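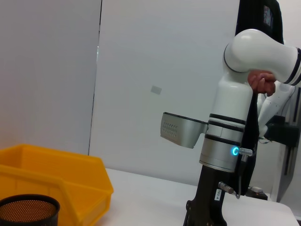 Every July somebody decides the work table needs clearing, and every July I lose the argument. So I'm getting in early this year.

Leave the table alone.

I don't mean leave it filthy. Wipe it, fine. White tabletops show everything and I've scrubbed enough tea rings off ours to have opinions on cloths. I mean stop taking away the things people reach for. The open bin. The mesh pot for pens. The big bowl nobody will admit to bringing in. Last summer at Bromcombe we put the lot in a cupboard, on the advice of Gordon Beaudoin, who had read a book. The table looked lovely for two days. Then there were pens in mugs, tape on the window sill, keys in someone's shoe. Chantal Turcotte spent a morning hunting for the good scissors and they were in the cupboard, obviously, behind the bowl.

An open bin is the best bit of furniture a shared room can have. Yellow, ideally, or some colour you can't miss. No lid. Lids are where good intentions go to die, you put one thing on top and thats it, never opened again. A sloped front is better still becuase you can see in without getting up.

Gordon's case, to be fair to him, is that clutter breeds. One pot becomes five. He's right about that, I've seen Ea Ingvarsson's desk. But the cure is to empty the pot now and then, chuck the dead biros, put it back where it was. Same spot. People's hands learn where things live and it takes them months to unlearn it.

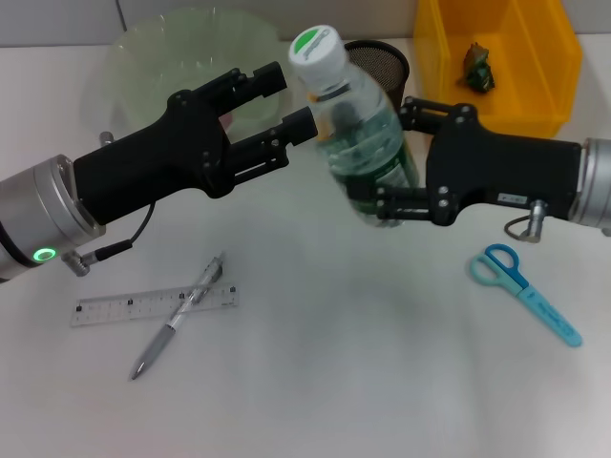

Issue 80

Then there's the water question. Chantelle Sithole wants bottles off the table altogether. Sensible on paper. Water and cables, water and notebooks, yes, I know. But people get thirsty where they're working, and if the bottle has to live across the room they won't drink, or they'll wander off and start talking to someone by the sink. Twenty minutes gone. Screw the cap back on. That's the whole rule. A bottle with its cap on can share a table with a pencil holder and a plastic bowl quite happily.

And the bowl stays! It's pale green, it's too big, it doesn't match anything. It has held clementines, raffle tickets, a broken clock. Put it in the cupboard and all of that goes straight on the table instead.

What I'd ask for is small. One wipe down on a Friday. One empty of the pot and the bin. Caps on. No new storage, please, and no label maker. Colleen Després has offered to draw up a plan of where everything goes and I'd say thank you but the plan is already there, it's the table.

Replies to the usual tray by the door. Gordon, I know you're writing one.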